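Report on a Visit to the Flurnis Demonstration Laboratory, Ditville
29 June 2025
Prepared by Nidia Puma, Regional Skills Partnership

The delegation was received at the north entrance of the Flurnis building and taken directly to the second floor, where the company keeps its teaching and data rooms. The visit had been arranged in March, following the presentation given by Flurnis at the Leclerc training center, and its purpose was to learn how robots are shown everyday tasks by people who have no background in programming.

Our hosts began with the remote control room. An operator sits before a pair of lightweight arms and moves them by hand, and a larger pair of arms across the room repeats the motion. The task on the day was folding a dish towel and placing it in a drawer. Members of the delegation were invited to try. Most found that the difficulty lay in judging depth from the screens, and two of our number dropped the towel before reaching the drawer. The staff were patient and explained that new operators complete 90 minutes of supervised practice before any of their work is kept.

The second room is devoted to hand-held tools, and it was here that the delegation spent most of its time. The person giving the demonstration holds a gripper in each hand and carries out the task at a table with no robot arm involved. A camera on the tool records what the fingers are doing, and the recordings are later used to train the arms downstairs. Flurnis reported that this room produces more than 700 demonstrations in an ordinary week - a figure the company expects to raise once the Pidik scheduling software is in place.

Several members asked why household articles are preferred to industrial parts. The answer was that bathroom and kitchen items vary a good deal in shape and stiffness, and that a tool which can manage them will usually manage simpler objects. Each task is repeated 50 times with the articles set down in different positions, and operators are asked to work at a steady pace without correcting small errors out of view of the camera. Recordings that contain a long pause are set aside for review.

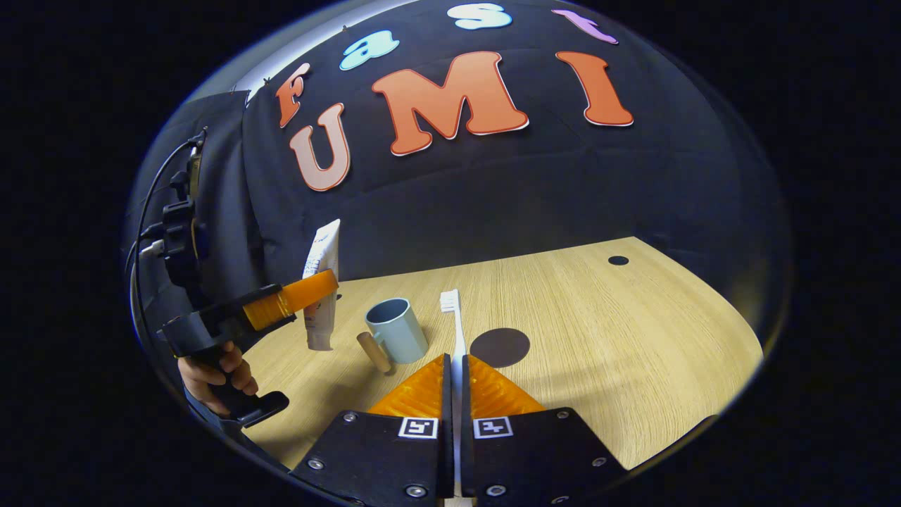 Page 2

At the table used for toiletries, a toothbrush is brought between the orange finger pads of one gripper while the other holds a translucent orange cup-like piece close to the toothpaste and the mug. Work with both hands is considered the harder part of the program. The two grippers must not obstruct each other, and the operator has to keep the article being handled within sight of the camera. The small square markers on the fingers, we were told, allow the software to work out how far the gripper is open at any moment.

The visit closed with a discussion of training and employment. Flurnis does not require a technical qualification for its demonstration staff, but it does look for steady hands, patience with repetition and the ability to follow a written procedure. Shifts at the tables are kept short - wrist fatigue was raised by our members and acknowledged by the hosts, who are trying a lighter handle.

The delegation agreed to propose a short placement for students of the Leclerc center, subject to the usual insurance arrangements. Flurnis will supply a draft schedule and a copy of its operator handbook. Questions concerning the placement may be sent to Nidia Puma at the partnership office in Ditville.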